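# Miteneo (home-built robot)

**Miteneo** is a two-armed kitchen robot built at Wurkstead, a shared workshop, by Rin Sugawara with a good deal of help from Pacita Tiongson. It was meant to be a pair of arms that could tidy a worktop, and over the years it has become a rather longer undertaking than either of them had in mind when they cleared a bench for it one Saturday. The name covers both the machine itself and the simulated kitchen in which most of its movements are worked out.

## Background

Sugawara had already made one arm at home, known as Aoki, which could stir a mug and do very little else. It was slow and rather loud, and its elbow had a habit of drooping when the room was warm, but it taught its maker a great deal about gears and cables, and several of its parts were handed down to the newer machine. Tiongson joined when the second arm was being planned and took on the wiring, which she is said to have redone from the beginning on 2 occasions before she was happy with it.

## Construction

The arms have grey outer shells with rounded corners, printed at the workshop over the course of a long July and then sanded by hand - a job that everyone who took part in it remembers with mixed feelings. The hands are black, with curved fingers. Early fingers were straight and let go of anything with a smooth side, and 8 sets were made before the builders settled on the present shape.

Each joint is driven by its own small motor, and all the motors report to a single control board kept in a biscuit tin under the bench. The tin was a stopgap. It has since been given a proper lid with a slot for the cables, and there seems to be no great wish to replace it.

## The simulated kitchen

Before a new movement is tried on the real arms it is run through in a simulated kitchen, put together by Tiongson with a home-made program called Divis. The worktop is white marble, with a dark wooden floor round it, and it is furnished with the sort of thing one might find in any kitchen, a leafy potted plant among them. The clutter is quite deliberate, for an arm that can only manage on a bare table is not much use to anybody at teatime.

Most of the practice is in picking up small boxes and setting them down again. A full round of tests is 63 runs, and takes nearly 22 minutes on the old desktop computer at Wurkstead, which gives plenty of time to put the kettle on.

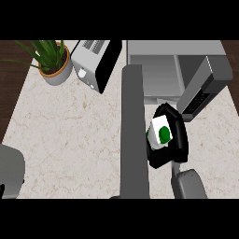 The right hand with a small white carton above the worktop; the next view is from the same kitchen. 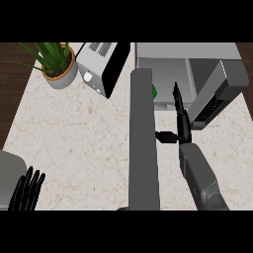

## Reception at the workshop

Pacita Tiongson has maintained that the simulation is a little too kind to its builders, as real cardboard gives way under the fingers and real cables catch on things, and she would like to see every movement repeated on the bench before it is called finished. Sugawara has largely come round to this view, and the bench trials are now written up in the same notebook as the simulated ones, in green ink.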